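Three Little Drawers and a Very Happy Corner
23rd November

I have been putting off a post about storage for months because I never thought I'd be the kind of person who has opinions about drawers. Well, I do now! Loads of them. So get yourself a coffee, this one is a ramble.

It started with the music corner. You might remember from March that I moved my practice things out of the living room and promised to keep them tidy, and that lasted until April at the very latest. There were cleaning cloths on the windowsill, cloths in my instrument case, cloths balled up in coat pockets. Every time I sat down to play I'd spend the first bit of my practice time hunting for something soft to wipe my clarinet with, and then I'd be annoyed, and nobody plays a nice long tone when they're annoyed.

I looked at a lot of units. Skusier makes a tall one with 7 shelves that I truly loved, but it would have blocked the outlet, and I'd have needed a stool for the top. Lareter had a pretty wicker thing (sold out, then back, then sold out again). In the end I went small. Three drawers, white plastic, with a shallow tray on top and brown leather pulls. The leather pulls are what got me. I know it's a tiny detail, but plain white plastic can look a bit like a dentist's office and those little tabs warm the whole thing right up.

The rules I made for myself, which I have mostly kept:

Top drawer is for small stuff. Reeds, cork grease, pencils, the eraser I am always losing. I put a folded piece of felt in the bottom so things don't slide when I pull it open too fast.

Middle drawer is paper. Exercises, the sheets I'm working on this week, and the stuff I keep meaning to learn. It doesn't fit big folders, so those went up on the bookcase and I'm fine with that.

Bottom drawer is cloth. This is my favorite! I fold each cloth in half, then in thirds the long way, and roll it from the short end. They sit side by side and I can grab one without the others coming along for the ride. I started with 16 cloths and let go of 8 of them, mostly old T-shirt scraps that left fuzz everywhere. The light blue ones stayed because they wash beautifully and because I like blue. Good enough reason for me.

A word about rolling versus folding, since my sister-in-law and I have been arguing over it. Flat folding looks lovely for one day. Then you pull from the bottom of the stack and it's a landslide. A roll holds itself together, even in a shallow drawer, and if one comes undone it doesn't take the neighbors with it. I do still have days when I shove one in any old way and push the drawer shut with my foot. The drawer doesn't mind.

The top is meant to stay clear. That was rule number one, and it's the hardest. A tray with a raised rim is basically an invitation to dump your keys, and in the first week I found a tape measure, a banana and a library card up there. Now I clear it whenever I finish playing. White plastic shows every smudge, so I give it a wipe with warm water and a drop of dish soap, and dry it right after or it goes streaky.

One more thing, about bags. Anything with straps is a menace near a small drawer unit. Straps catch in the drawers, they catch on my feet, they catch on the legs of the music stand. I keep telling myself I'm going to put up a hook from Stubbs (the hardware place on the corner, they have a whole wall of them) and I keep leaving without one. It's on the list!
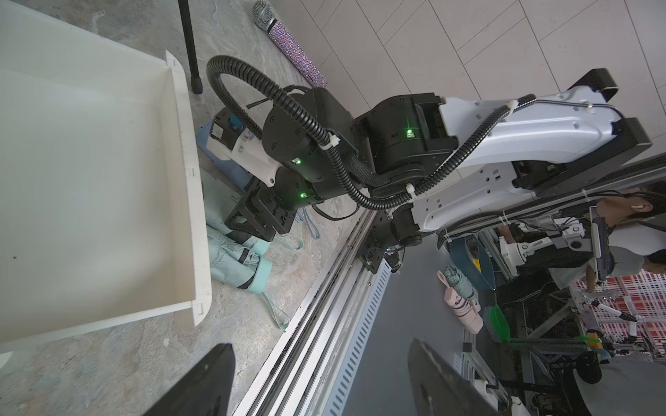
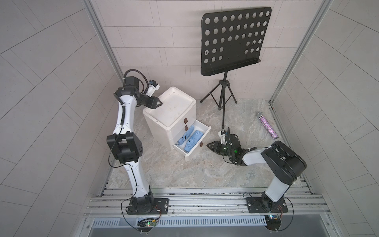

The white tray in the first one, and the drawers in the second with the blue cloths down at the bottom.

Next up is the sheet music on the bookcase, all 11 folders of it. I have my eye on some labels from Kastska and I'm far too excited about them. If you've found a way to keep loose pages flat without punching holes in them, please leave me a comment, I want to hear all of it.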